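Subject: Re: [trillby-users] tracking lost over bare worktop, then a jump
From: Cletus Strickland

I've now had time to go through this properly, so answering inline.

> We are on Trillby with the stock settings and the wide lens. Mapping
> goes fine. Then during a demonstration, whenever the hand comes down
> close to the table, the pose freezes for a moment and comes back a few
> centimetres off. The map itself looks good when I plot it. Is this the
> IMU calibration again, or something in the relocaliser? I can share
> logs if they are any use.

Thanks for sending the logs. I don't think it is the IMU. The bias estimates are flat all the way through and the gravity direction agrees with the tag to well under a degree. If the calibration were bad you would see drift during the fast moves as well, and those are clean.

What does go wrong is the feature count. In your mapping pass the tracker holds 677 points on a typical frame, spread over the whole view. When the hand drops towards the table it falls to 123, and most of those are bunched up. I have the same thing on our bench with Kasteck fingers fitted, so it is easy enough to reproduce.

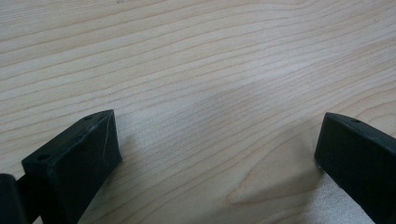 The corner detector doesn't get much from wood grain. It fires on the curved parts, but the straight lines all look alike along their length, so a match can slide along the grain and still pass the descriptor test. That gives you an error mostly in one direction. If you plot your jumps in the table frame I think you will find they line up with the grain. Mine do.

Two other things make it worse.

First, glare. A reflection on the table moves when the camera moves, but not the way the table does. Its edge can still give strong corners. The outlier check throws them away when there are plenty of good points to vote against them, and keeps some of them when there aren't.

Second, the finger mask. The default mask in Trillby was drawn for the Malent fingers, which are shorter. If yours stick out past it you get points on the screw holes and along the finger edges, and those never move in the image. The solver reads that as the camera standing still, and I suspect that is your freeze. Turn on the mask overlay and check both fingers, with the gripper fully open and fully closed. The mask has to cover the whole sweep.

What I would change, in this order:

1. Redraw the mask, with a margin of 40 pixels.
2. Set min_tracked to 345. Below that the tracker stops trusting vision by itself and leans on the IMU until the count recovers. For a short dip to the table that is good enough.
3. Turn off relocalisation while in that state. It is the relocaliser that produces the jump, by taking a poor match and snapping to it.
4. Put the tag back in view at the end of each demonstration so you can measure the error that is left.

With the first three in place my jumps have gone on every log I have replayed, yours included. There is still slow drift if the hand stays low for more than a couple of seconds. A printed cloth on the table would cure that, but then your policy is trained on the cloth, so I would leave it until you know you need it.

> Would the line features in the Hagedorn branch help?

Not yet, I think. I tried it in July and it was slower and no steadier. Lines tell you nothing about movement along the line, so on grain you are left with the same weak direction. It may do better where there are table edges in view.

The overlay option is missing from the manual. It is --show-mask on the replay tool, and it only works if you have built with the viewer. I will send a patch for the docs.

Could you post the mask file once you have redrawn it? Two other people have asked for one that fits the longer fingers.

Cletus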